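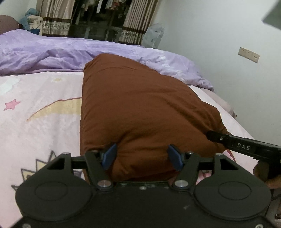
A brown pillow between the finger pads of a hand-held gripper, with a second device at its right edge.

Drimanex releases Imura 4 planning software for soft household items

Ostness, June — Drimanex has released Imura 4, a new version of its planning software for robots that handle bedding, cushions and clothing. The release adds a grasp planner for two grippers working on the same item.

Imura 4 estimates the outline of a soft object from wrist camera images and revises its plan as the fabric folds. The planner was developed with 3,827 demonstrations recorded by hand in furnished homes, and offers up to 68 candidate grasps for each item.

"Pillows and blankets change shape as soon as they are touched, and a plan made beforehand is soon out of date," said Sorcha MacAulay, Head of Perception at Drimanex. "Imura 4 plans again during the grasp itself."

The software works with the existing Gunn control library — users of Imura 3 may keep their current settings files. Licence holders can download the update from the customer portal.

Media contact: Kirsty Guthrie, Communications Office, Drimanex, Ostness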